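Sturkthorpe Community Pantry
Progress report to the Sandhu Fund, second half-year
Prepared by Kamran Sial, pantry coordinator

Where we are

The pantry has now run for a full year from the old chapel hall on Hirkum Road. In the period covered by this report we served 434 households, up from 228 in the first half. Between them they made 1,307 visits. Most of the growth came after we added the evening opening in February, which runs from 5 p.m. to 7:30 p.m. and suits people who can't get to us during working hours.

We had told you in the application that we expected to reach 400 households by the end of the year, so we are ahead of that figure. The average number of visits per household has stayed close to three, and we read that as people using the pantry to get through a bad patch and then stopping. We don't have a good way of checking this yet. The sign-in sheet asks for a zip code and household size and nothing else, and we would like to keep it that way.

Food supply

Fresh produce has been the weak point. The arrangement with the wholesale market gives us one pickup a week, and in the colder months it was mostly onions, potatoes and cabbage. We bought eggs and fruit to fill the gap and went over the line for purchased food as a result. The overspend was covered by underspending on van hire, and you agreed to that change in our spring call.

Dry goods have been steady. Sirkolora, the bakery and sweet shop on the corner, gives us bread at closing time and adds a mixed carton of small items before holidays. The two churches hold a collection every month. We have asked both to go easy on canned beans, of which we have plenty, and to send cooking oil and rice instead. One of them has put this in its newsletter.

The choice model

In the first half we handed out packed bags. In this period we moved to letting people pick their own items from the tables, using a simple points card based on household size. Staples are worth more points and have a limit. Small treats, tea, and spices carry no points at all and sit on the last table before the door. 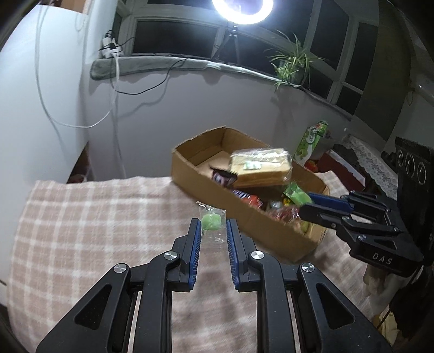 Waste has gone down since the change. With packed bags we were finding items left on the wall outside the hall after each session, and that has stopped. The line moves more slowly, though. A family of five can take 10 minutes to go around, and on the busiest evenings the wait was long enough that some people gave up. We tried two things. Staggered entry by ticket worked well and we have kept it. A second set of tables in the side room did not, as it split the stock and one side always ran out of milk first.

Storage and equipment

The second freezer was bought and installed with your equipment money. It is used mainly for bread and for meat from the supermarket surplus scheme. The shelving came in under budget, and we used the balance for lidded bins after finding mouse droppings in the back cupboard. Pest control has been out twice and the last visit found no new activity. Aqeel Soomro checks the traps and keeps the log, which is available if you would like a copy.

Problems and changes to the plan

The cooking classes have not started. The hall kitchen needs a new extractor fan before we can use it for groups, and the trustees of the building are still waiting on a second quote. We are asking to carry the class budget over into the next period. If the fan isn't fitted by then, we will propose a different use for the money.

We also lost our paid driver. Aqeel has been covering the pickups in his own car, with mileage paid at the agreed rate – this works for now, but he can't carry the larger loads.

Next 6 months

We plan to hire a part-time driver, add a second produce pickup, and have the points card translated into Urdu and Polish. We will also start a short survey at the door, on paper, asking what people looked for and couldn't find. The accounts for this period are attached separately, along with receipts for the freezer and shelving.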